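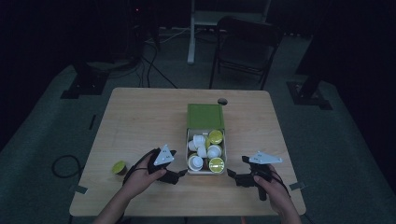

Capsule sorting table, Edover room, with the green box open.

Edover Capsule Sorting, data card

Contents
This set covers one small household job: putting coffee capsules into a lidded box and taking them out again. There are 200 sequences, all done at the same table in the Edover room. The Grukau kitchen set is a separate download and uses different capsules.

Items
Box: green, hinged lid, light gray tray inside. The lid stays attached for the whole set.
Capsules: white and yellow-green. They are used as bought and were never opened for this work.
Table: light wood, rectangular, with a round cable hole.

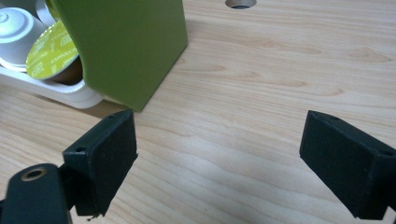

Capsule type is recorded by color only. The label field takes two values, "white" and "green", and the flavor is left out. Some lids do carry printing that can be read close up, such as CAPPUCCINO on a lime-green one, but the print is small and depends on which way the lid is facing. If you need flavor labels you will have to add them yourself. Yurchenko tools can import an extra column without changes to the rest of the file.

Task
Each sequence starts with a mixed layout. Capsules may be upright, tilted or on their side, and one or more may be out on the table. A sequence is marked complete when every capsule is in the tray. Order and spacing inside the tray are not scored. The longest sequence runs around 500 seconds and has two pauses in it.

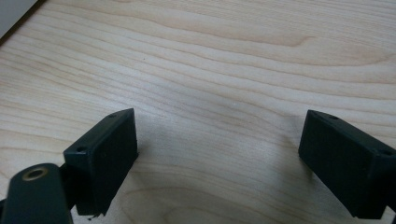

Sequences in which a capsule rolled off the table were kept and are listed in dropped.txt. There are 19 of them. The drop is marked at the moment the capsule leaves the edge, and the sequence ends there even if it was picked up later.

Known issues
Lighting is uneven and the wood reflects near the middle of the table, so pale capsules can be hard to pick out.
Layout notes for the first October batch were typed by hand and use mixed spellings (gray/grey, lid/cover).

Version 2
Fixed the color field in the Sustness export. Renamed "pod" to "capsule" in all files.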